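2022-05-14

Slept badly again, then overslept, so the whole morning went by in a bathrobe. I had big plans to finish the second chapter of the choir history before lunch and instead I ate toast standing up and read old concert programs on the floor of the hall. They smell like somebody's basement, which I guess is where they were for 23 years.

The good news is that I found the Skindbridge program! The one Marlene swore existed and I swore didn't. It was stuck inside another one (the spring concert with the terrible clip-art tulips), and it has the full list of altos on the back, with my name spelled wrong. So I owe her a cake. I called her right away and she was very gracious about it for maybe a minute and then not gracious at all.

We talked for ages. She thinks the book should start with the bus trip, the one where the heating quit and we sang the whole Requiem in our coats to keep warm. I've been starting it with the founding meeting, because that's how these things start, but I read my first page out loud to her and even I got bored – there is only so much you can do with eleven people agreeing on a room rental.

Did two loads in the afternoon, towels and then the dark stuff, and kept thinking about the bus.

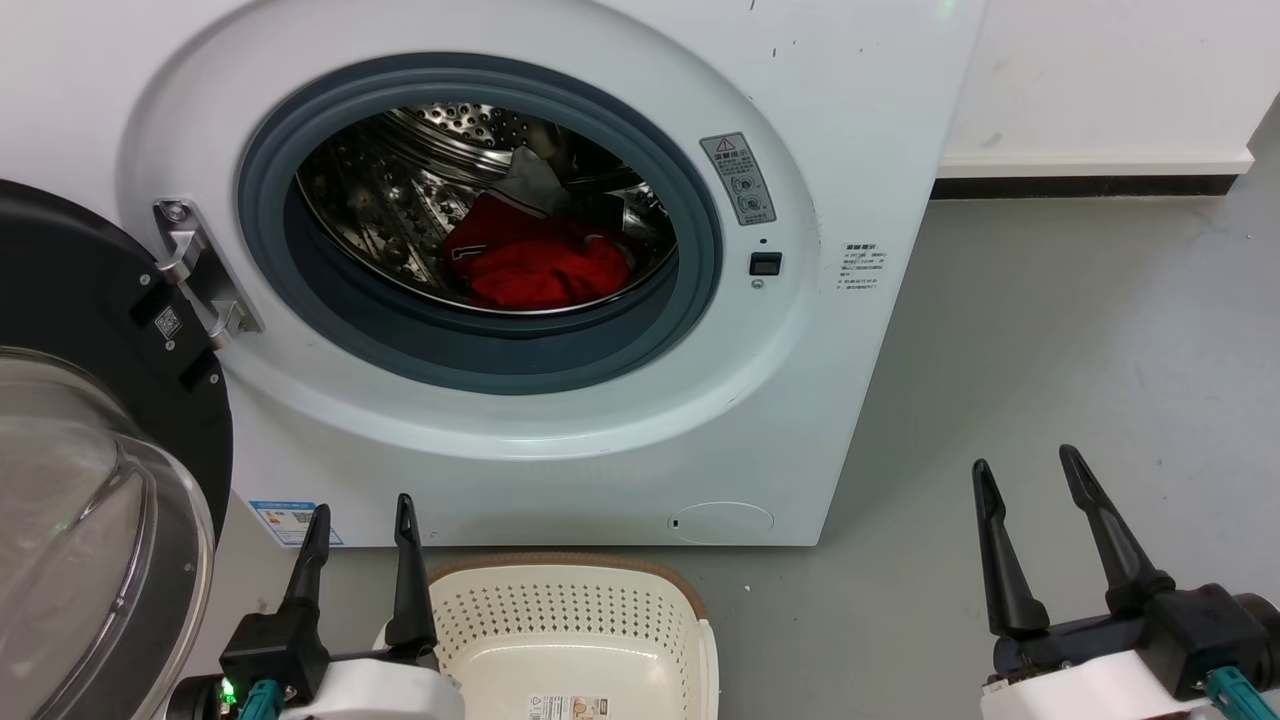

Sugeng wrote back around four to say that he doesn't remember any Requiem on that bus, only folk songs and one very long argument about the tempo of the Fauré, and that if I put the Requiem in he'll write his own book. Well! I went back to my notebook from that August and all it says is "cold, sang, soup at Fomgate." Thanks a lot, younger me.

So now I have two witnesses and they don't match. Maybe I just print both versions side by side and let them fight it out. I kind of love that idea. It would make a better opening than the room rental, anyway, and Marlene gets her bus.

Wrote three pages after dinner without stopping – the first time in weeks I haven't gotten up to check on something in the kitchen. Some of it is even funny. Then I looked up how much it costs to have 50 copies printed and had to go lie down on the couch for a while.

Tomorrow: lemon cake for Marlene (need lemons, need baking powder), scan the alto list, answer Sugeng nicely. The dark stuff still has to be folded.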